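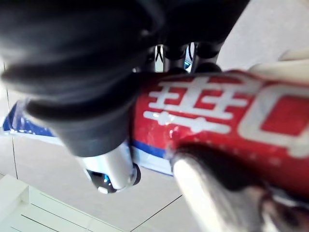 Wrist view from one of the teleoperated runs, with a red package held between the fingers over a tiled floor.

Eltorus Pick and Place, data card
By Nafula Mohamedi
May

Welcome, and thank you for taking an interest in Eltorus! This is a set of 1305 demonstrations of a gripper picking up everyday packaged goods and setting them down again, all of them driven by a person using the Vunedis hand controller. We made it for people who train policies from demonstrations, and we very much hope you will write and tell us what you do with it.

## What is in an episode

Each episode holds the wrist video, the joint positions, the gripper opening and the operator's commands, all on one clock. Most run about 21 seconds, though a few of the early ones wander on a good deal longer while the operator thinks things over (I was one of those operators, so please be kind).

## How it was collected

Six operators took part, and everyone did 100 practice grasps before anything was saved. We asked people to move at whatever pace felt comfortable, and you will see their different habits quite plainly - some come straight down on an object, others like to circle it first. Failed grasps were kept and carry the flag `success: false`. Please filter on it if you only want the clean ones.

## Things to know before training

- The wrist view is close, and the fingers cover a fair part of it. Printed lettering on packages can be blurred by motion.
- Shiny wrappers throw small highlights that simple color thresholds don't like.
- Gripper opening is logged as commanded, so a firm squeeze on a stiff carton may read narrower than the carton really is.

## Splits

Use the split files in `splits/`. The Mwaipopo split holds back one operator entirely, and it is the one we would love to see reported. The loader needs Plastance, our small reader library, and the install notes are in `docs/setup.md`.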